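件名：Re: 共用会議室の利用予約方法の変更について

各位
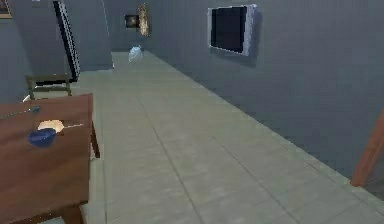
平素より当会の運営にご協力を賜り、厚く御礼申し上げます。ヘストゥトモン会館（Hestutmont）事務局です。先日の案内に関し、複数の会員団体よりお問い合わせをいただきましたので、下記のとおり回答いたします。

> 5月より、共用会議室の予約受付を電話から
> 書面またはメールに変更するとのことですが、
> 当日の利用延長も同様の扱いとなりますか。
> また、取消料の有無をご教示ください。
> （Arnis 編集室）

1. 利用延長について
当日の延長に限り、従来どおり受付窓口にて口頭で承ります。終了予定時刻の15分前までにお申し出ください。延長は30分単位とし、後続の予約がある場合はお受けできません。

2. 取消料について
利用日の前日までのご連絡については、取消料を申し受けません。当日の取消しは、1室につき2,000円を次回のご請求に合算いたします。

3. 定員について
大会議室の定員は40名です。これを超える催しをご計画の場合は、申請書の備考欄にその旨をご記入のうえ、事前に事務局までご相談ください。

なお、すでに電話で承った予約は有効であり、改めてのお手続きは不要です。申請書の新様式は、水曜日に本メーリングリストにて配布いたします。旧様式も5月末日まで受け付けます。

ご不明の点は、本メールへの返信にてお知らせください。

ヘストゥトモン会館 事務局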